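Learning to let go of things (slowly)

September 13, 2023

I have been meaning to write about the spare room for ages, and now that the evenings are drawing in I've run out of excuses. We moved into this house when the children were small, and the spare room was going to be a study. It has been a study for perhaps a fortnight in all that time. The rest of the while it has been the place where things go when you can't quite bring yourself to decide about them.

My friend Rawan Jaber came over with a roll of bin bags and a lemon cake, and we started with the paper. Oh, the paper! I found 20 years of gas bills, every one of them in its envelope, and a school report of my son's that said he was "a cheerful presence near the door". I also found the instruction booklet for a Stokier bread maker we gave to my sister-in-law before she moved to Kent. I rang her up and she still wants it, so that's going in the post (if I can find a big enough envelope, having just thrown out all the envelopes).

Rawan's rule is that you pick a thing up, and if you can't say when you last thought about it, out it goes. It's a good rule but a hard one. I hadn't thought about my grandmother's button tin since last November, and I would no more part with it than with my own feet. We had a little talk about that and agreed on a shelf -- one shelf, mind -- for things that break the rule. It is already full.

The clothes were easier. The old curtains were easier still, moths having been at them. What slowed me down was anything with a plug on it. I come from a family that mends things, or at any rate keeps them until somebody might, and I do hate to see a thing thrown away when there's life in the parts. I've been reading up on where it can all go, and our council's website was more helpful than I expected, once I'd found the right page.
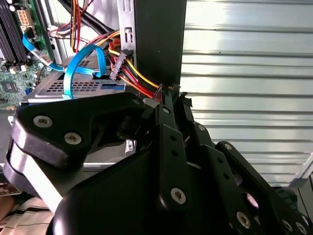 Inside an open desktop computer, cables and all.

So the plugs and leads are in a box in the hall waiting for a lift to the tip, and the carpet in the spare room has turned out to be green. I had remembered it as blue! Next week I'm going to tackle the wardrobe, and Rawan has promised another cake.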